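Tabletop sorting

Tabletop sorting is a household pastime in which small goods and play food are put away into bins, baskets and drawers on a table. 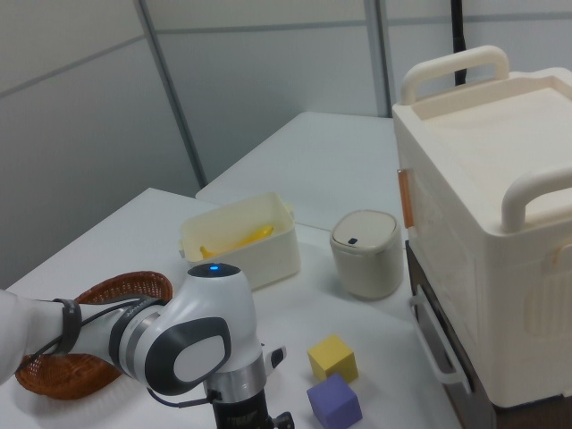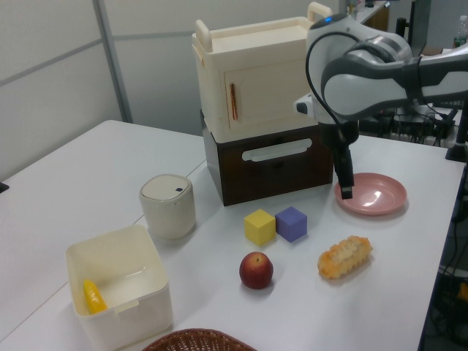
Sorting sets are sold under names such as Toderier, whose maker claims they teach tidy habits. Evidence is thin. A Kerkham survey of 64 homes asked only buyers. Critics add that an open bin with something yellow lying in it, beside a lidded container, shows storage but hardly order. The claim remains in the catalogue.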